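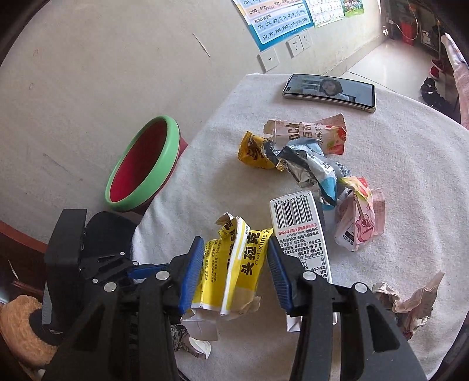 Wrappers and paper scraps on a round table with a white fuzzy cloth. Common room, before sorting.

1/ Usthorpe Residents' Services is publishing its guidance on clearing shared tables ahead of the November inspection. The guidance applies to all common rooms and family rooms. Please read the full thread before your floor's turn.

2/ Medicine packaging comes first. The yellow-and-white wrapper in the photo carries the word "Cefixime", the name of an antibiotic. Packaging of this kind must be taken out of the pile before anything else is touched.

3/ Check all medicine packaging for remaining contents. Unused medicine may not go into any bin in the building. Hand it in at the front office, where Aoife Ó Dubhghaill keeps a locked return box. Empty packaging goes into general waste.

4/ Residents have asked whether medicine wrappers may be left for the cleaning staff. They may not. Staff are instructed to leave them in place and report the room number.

5/ Snack and candy wrappers are general waste in this building. Our current contractor, Mulcahy, does not accept them with recycling, including those with a paper feel on the outside. A silver lining or a shiny surface is a reliable sign.

6/ Paper labels with an adhesive back are also general waste. Plain paper may be recycled if it is clean. Paper that has held food, or that has grease on it, may not.

7/ Before discarding a label with a barcode, please consider whether the item may need to be returned. Most shops will ask for the number. The front office is unable to recover labels once the bins have gone down.

8/ Fabric table covers. Fuzzy cloths hold crumbs and small torn pieces well below the surface. Pick up the larger items by hand, then lift the cloth by its edges and shake it out over the bin. Do not shake cloths from windows or over the stairwell.

9/ Cloths of this type should be washed separately on a cool setting and dried flat. The laundry room is open until 10 p.m. The large machine is reserved for table covers and cushion covers during inspection month.

10/ Bowls should be emptied, washed and returned to their shelf the same evening. A bowl left on the table becomes a second trash can within a day or two, and we would ask residents to discourage this.

11/ Phones and other personal items should be removed before clearing starts. Last year the front office received 147 reports of lost property, and 6 of the items were later found inside bundled table covers.

12/ Posters on the walls, including children's learning posters, may stay up. They are not part of the inspection. Kevin Kavanagh of the maintenance team can supply removable strips for any that are coming loose.

13/ Each common room will receive one small lidded bin for the side of the table. We have ordered 80 of these, and delivery is expected before the inspection begins. Rooms used by young children will be served first.

14/ A correction to our earlier post: bin liners are available from the ground floor cupboard and not from the laundry room. We regret the error. Each floor may take up to 6 liners at a time.

15/ Questions about sorting should be directed to I-hsuan Lau at the front office between 9 a.m. and noon. Requests for a printed copy of this guidance, in large type if needed, may be made at the same desk.

16/ Replies to this thread are read but are not monitored in the evening. To report a spill or a blocked chute after hours, please call the duty line posted beside the elevator on each floor.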